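Kit club Skustar - bras de table pour ateliers et concours étudiants

Disponible en prêt ou à l'achat, réf. 616

Je m'occupe du club robotique depuis quelques années et c'est le kit que je sors le plus souvent, alors autant en faire une vraie fiche ! On l'a monté pour l'épreuve « petit déjeuner » de la coupe Halidon, et il sert depuis à tous les groupes, débutants compris (enfin, débutants qui ont déjà écrit trois lignes de Python).

Ce que vous recevez
Le bras avec sa pince
Le boîtier de commande Corik et son alimentation
2 jeux de câbles, un court et un long
Le classeur Kallio, avec 13 séances de difficulté croissante
Une caisse de transport (lourde, venez à deux)

Comment on s'en sert
Les premières séances, on reste sur des choses très simples : aller à un point, revenir, ouvrir et fermer la pince. Ensuite on passe aux objets, et là les élèves s'amusent vraiment. Mon conseil, prenez de la vraie vaisselle et de vrais fruits - une pomme et une banane ne se saisissent pas du tout de la même façon, et ça lance des discussions formidables sur l'angle d'approche. Comptez plus de 20 minutes pour le premier calibrage, beaucoup moins une fois qu'on a pris le coup.

Côté place, un plan de travail de cuisine convient très bien. Prévoyez une prise à portée et gardez de quoi laisser pivoter le coude.
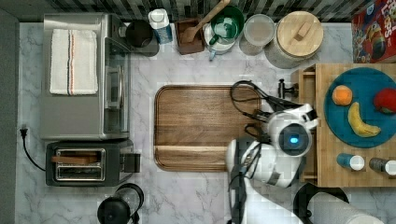

Pour les câbles, prenez le jeu long si vous travaillez avec une planche ou un plateau au milieu, et refaites le passage à la main, bras éteint, avant de lancer un programme. Mes élèves râlent, puis ils le font.

Prêt et réservation
Le prêt va du lundi au lundi, caution demandée. En septembre tout part très vite, écrivez-moi avant la rentrée si votre équipe vise la coupe. Les doigts de pince de rechange se commandent à part, chez Corik.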